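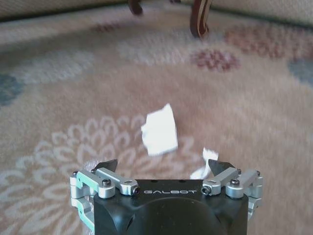
Litska editing controller review

I cut short films and the occasional feature trailer, and for the past two months I have done most of that work with the Litska on my desk. It is a small control surface for film editing: one big jog wheel, a row of 18 keys and a strip of tiny displays that show what each key does. I bought mine in June with my own money.

The unit is heavier than I expected, and it stays put when you spin the wheel hard. The wheel has two modes, free and stepped, and you switch by pressing it down. In stepped mode each click is one frame. I used that constantly on a horror short for Teresa Neves, where most of the jump scares came down to a frame or two either way.
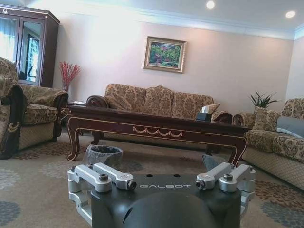
Setup

Plan on an evening. The installer put everything in the right place, but my editing software didn't see the wheel until I restarted twice. After that you load a key layout. The default one is built for news cutting and puts audio keys where I want trim keys, so I threw it out and used a layout Stavros Galanis shared on the user forum. His is set up for scene work - ripple trim under the thumb, markers along the top.

On a long project

The real test was a documentary with 814 clips in the main bin. Scrubbing stayed smooth with proxies. With the original camera files there was a short lag when I changed direction, and I had the same lag with a mouse, so I don't blame the Litska for it.

The displays are fine indoors. By a window in the afternoon they wash out, and the brightness setting only has three steps. After a week I knew the keys by feel and stopped looking.

What I don't like

The cable is fixed. If it goes, the whole unit has to be sent in. The keys are also louder than they should be, enough that Hanan Geagea asked me to stop using it while she recorded scratch narration in the same room. And the software forgets which layout was active when you unplug the unit. I reload mine every Monday when I get back to the desk.

Compared with the Jerkeo

I used a Jerkeo for years before this. It has 33 keys and costs less, but the wheel is plastic and mine developed a wobble. If you mostly do assembly work and want lots of shortcuts, the Jerkeo is still the better buy. For fine cutting I prefer the Litska, and I have moved the Jerkeo over to my sound setup.

Four out of five. A removable cable would get it the last point.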